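Chapter 6
The Night Watch

My first night watch lasted four hours and I remember every minute of it, mostly because I spent so many of those minutes looking at my wristwatch. We were on the Tasier, a heavy old ketch on her way from Graltuvham out to Comov, and Silvia Rusnák (whose boat it was) had handed me a flashlight, a whistle and a cup of something brown, said "wake me if anything changes," and gone below. Well, everything changed! The wind shifted a hair, a light came up over the horizon, the light turned out to be the moon, and a sail flapped twice. I woke her three times before midnight. She came up every time without a word of complaint, looked around, said "fine," and went back to bed.

I tell you this so you'll know what sort of person is writing the chapter. I wasn't born calm in the dark. Whatever I know about sitting up at night on a small boat I learned by being tired, cold and a little scared, and I've tried to put it down here in the order I wish I'd gotten it in.

In the last chapter we planned the passage on paper. Now we're out there, the sun is going down, and somebody has to stay up.

What a watch is

A watch is a stretch of time when the boat is yours. You're looking out for other vessels, you're checking that the boat is going where the plan says, and you're writing it down. The rest of the crew is asleep, or trying to be, and they can only sleep if they trust you. When I took over from Silvia that first night the log read 979 miles since she'd left her winter berth, and I was so proud of copying that number into the book in my best handwriting that I forgot to write down our course. Don't do that. Write the time, the position, the course, the speed, the wind and the barometer, every hour, and save your feelings for the remarks column.

How long should a watch be? With two of you aboard, I like three hours on and three off through the dark. With three aboard you can do three on and six off, and that feels like a vacation. Four hours is too long for me at night in bad weather, and fine on a warm one. You'll see all kinds of schemes in the back of this book (Table 6 has the ones I've sailed with) and people get very attached to theirs. Try two or three on short trips before you promise to live with one for a week.

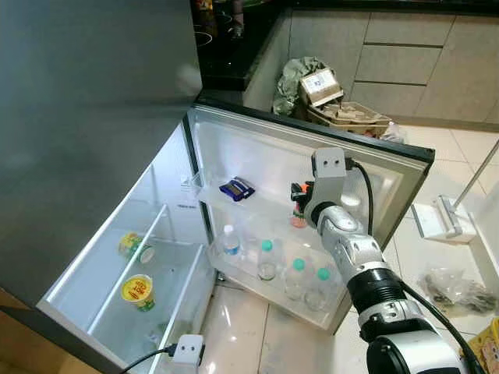

Handing over is the part most crews rush, and it's where small troubles turn into big ones. Give it ten full minutes. The person coming up needs time for their eyes, and the person going down needs to say out loud what's been on their mind: the fishing boat to the south, the squeak in the steering, the clouds stacking up. Then walk through the cabin together and look for anything that's going to move, including in the galley. I mean open the fridge door and look. Take those two yellow cups in their channel, the lower one upright and the upper one partly on its side. At home you'd shut the door and forget it. At sea that leaning cup is a noise, all night, right next to a sleeper's head, and the sleeper will get up cross and you'll be the one who hears about it. A dish towel wedged in beside it takes no time at all.

Silvia used to run her handovers as a kind of recital. Course, wind, traffic, sails, boat, people. Same order every time, and you had to say it back to her. I thought it was a bit much until the night Yaneth Chambi said "people" and added that she'd been seeing double for an hour. She'd taken a seasickness pill on top of a cold remedy and hadn't thought to mention it. We put her to bed and split her watch between us.

A word on lights

Your eyes take a good half hour to get used to the dark and one second to lose it. So dim the instruments, use a red flashlight for the log, and keep the cabin lights off. The galley is the usual culprit. I've been dazzled by a stove lighter, by a phone, and over and over by a fridge with a nice white lamp inside. If you want something to eat at two in the morning, get it out before sunset and put it in a box by the steps. On the Tasier we called it the Muñoz, after a harbor café we all missed, and raiding the Muñoz before your turn was a serious crime (I was convicted more than once).

Eat little and often, by the way. I do better on crackers and hot noodles than on one big supper, and I save something sweet for the last hour before dawn, when I'm at my lowest.
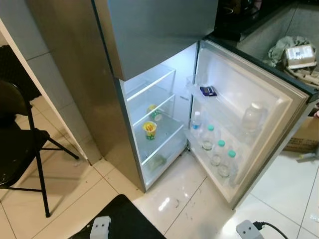 Keeping a lookout

Get up, clip on, and look all the way around. Do it every ten minutes at the very least, more in traffic. Start at the bow and turn slowly, stopping every so often, and don't let your gaze slide along the horizon. Eyes that keep moving miss things. Remember that the sails hide a big slice of sea, so you'll need to duck down or lean out to see behind them. I once missed a whole coaster that way. She passed 200 yards off with music playing.

When you do see a light, take its bearing with the hand compass and write it down. Wait a few minutes and take it again. If the bearing hasn't changed and the light's getting brighter, you're on your way to meeting each other and you need to act early. We'll do this properly with worked problems in the next section, so have a pencil ready.

And if you aren't sure, wake somebody. I've been skipper on enough boats now to say I'd gladly be woken ten times for the moon.

Before you go on, try this at home or at the dock. Set an alarm for three in the morning, get up, dress for the cold, and sit outside for an hour with a notebook. Write one line every ten minutes: what you see, what you hear, how you feel. Bring the notebook along for the exercises in 6.2, where we'll turn it into a proper log page.

Related in this book
Chapter 5: Planning the Passage
6.2 Lights, Bearings and What They Tell You
6.3 Sleeping When It's Your Turn
Chapter 7: Coming In at First Light
Appendix: Blank Log Pages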